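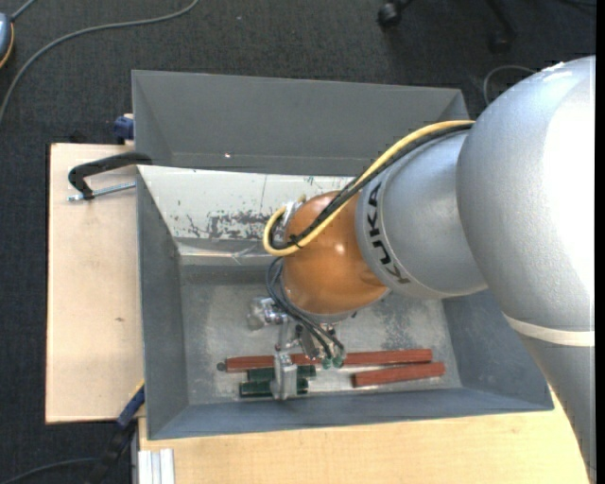

Red and green bars on the floor of the grey metal bin, near wall side.

Pelora Bar Stock Set: Data Card

Summary
The Pelora set documents short bar stock stored in open metal bins. It covers how the bars lie after they are placed, how they overlap, and which parts of each bar remain in view. The set contains 709 images in 19 groups, one group for each filling of the bin.

Contents
Each group covers one arrangement of bars. Arrangements range from a single bar on the bin floor to mixed piles of several colors. Color is recorded for sorting purposes only and carries no information about grade or alloy. Bars described by annotators as reddish brown are filed under red.

Labels
Every bar is labeled with its color, its general direction, and one of three visibility values: full, partial, or hidden at the middle. The last value applies when both ends of a bar can be seen but the part between them cannot. Direction is given in degrees from the near wall of the bin, with 90 meaning a bar that points straight at the far wall.

Known limitations
Bars close to the near wall are more common than bars in the corners. Strong highlights on shiny metal may affect color measurements. Bins with lids or dividers are outside the scope of this release.

Maintenance
The set is maintained by the Materials Storage Office at Tronaleck, Cifuentes site. Corrections to labels should be addressed to Maite Pacheco and should state the group number and the bar concerned. Revised labels are issued each September.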